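Chapter 7
Folding and Sorting Soft Goods

In this chapter
Why knits lose their shape
Finding the shoulder line
Sorting by weight before folding
Exercises, page 197

A shirt fresh from the store comes with creases that show where to fold it. A heavy knit top that has been through the laundry a few times has none. The cloth bunches, the sleeves slide under the body, and the first job is to find out which part you are holding.

The laundry at Clemham handled 507 knit pieces in October. Workers there sorted by weight first, then folded at two tables. Thin jerseys went to one and thick fleece to the other. Table 7.2 gives the times for each.

Begin by picking up a small pinch of cloth and letting the rest settle. Look for a seam, a cord or a band. Any of these will lead you to an edge, and from an edge you can work along to a corner.

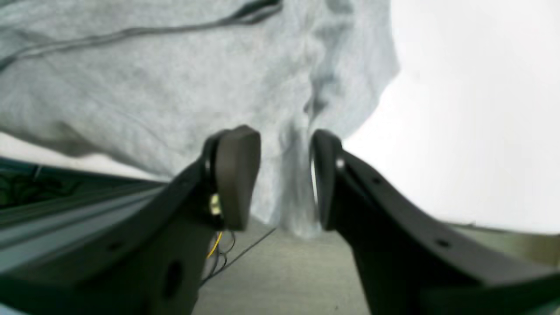 Shaking the piece out first is quicker, according to one folder at the Hundance laundry, who added that a pinch in the wrong spot only pulls the folds tighter. Both methods are used in Section 7.1. Try each on the same garment before you read on, and write down your times.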